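Stop Printing Dates on Food That Doesn't Need Them

Posted September 25, 2021
Filed under: Opinion, Food

I threw out a box of salt last month. It had a date on it, the date had passed, and I had it halfway into the trash bag before I thought about what I was doing. Salt comes out of the ground. It had been there a very long time before somebody at a packing plant gave it until August.

I went through the rest of my kitchen after that. Vinegar, dated. Honey, dated. Dry rice, dated. A bag of sugar, dated, with a time of day stamped next to it, as if I should be standing by. The store brand at my market is called Lirgate, and Lirgate puts a "best by" line on everything it sells, including the toothpicks.

My view is simple. A date on a package should mean something, and if it can't mean something it should come off.

The wording is the first problem. "Best by," "sell by," "use by," and "enjoy by" all get read the same way, as a warning. Most of the time they are a packer's guess about when crackers will stop being as crisp as they could be. A soft cracker is a disappointment. It won't hurt anyone. But the line is printed in the same black ink on the cracker box and on the package of chicken, and people treat them alike. Either they throw away good crackers or, worse, they learn to ignore all of it and then ignore the chicken too.

I worked at a grocery store in Rarnden for 3 years in my twenties, mostly on the closing shift. We pulled dated goods off the shelf every night. One night I wrote down what went into the bin: 83 items, and I would have eaten nearly all of them. There was yogurt with two days left. There were cans of beans. The cans were not dented or swollen. We pulled them for the number on the lid.

The rule at that store was that staff could not take any of it home. I understood the reason, and I still think it was a bad rule. The things that had no date, like the onions and the loose potatoes, we judged by looking at them and picking them up. We were good at it. A kid of 16 can tell a good onion from a bad one after a week on the job.
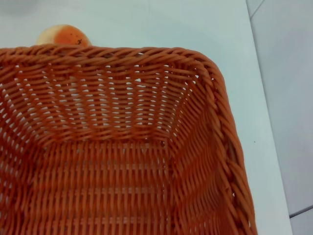
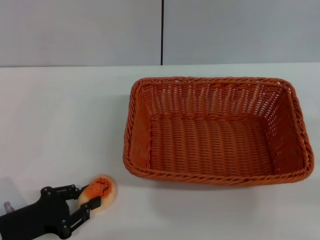 Should fresh bread carry a date?
A baking date, sure. Tell people when it was made and they can work out the rest for themselves.

I would say the same for eggs and milk. Give me the day it was packed. I know how cold my refrigerator runs and how long the carton sat in the car. The company does not.

People who defend the current system say that shoppers want dates, and they do. I want them too, on meat, fish, baby formula, and soft cheese. Those should have one date, in one set of words, and it should be a serious one. My complaint is about the hundreds of other things. When every shelf is shouting, the few labels that matter get lost.

The other defense is that a date helps the store rotate its stock. That's true, and it's easy to fix. Use a code. Sowah, the brand of canned tomatoes I buy, used to stamp a short code on the bottom of each can, and the clerks could read it fine. Then they switched to a plain date on the lid. The tomatoes stayed the same.

I don't expect packers to change this on their own. A customer who throws out half a jar of mustard buys another jar of mustard. It would take a rule, and the rule could be short: a safety date where there is a safety risk, a packing date where freshness matters, and nothing on the salt.

Until then I've gone back to what my grandmother did, which was open it, smell it, and look at it. She kept a jar of cloves for 15 years. They got weaker, so she used more of them.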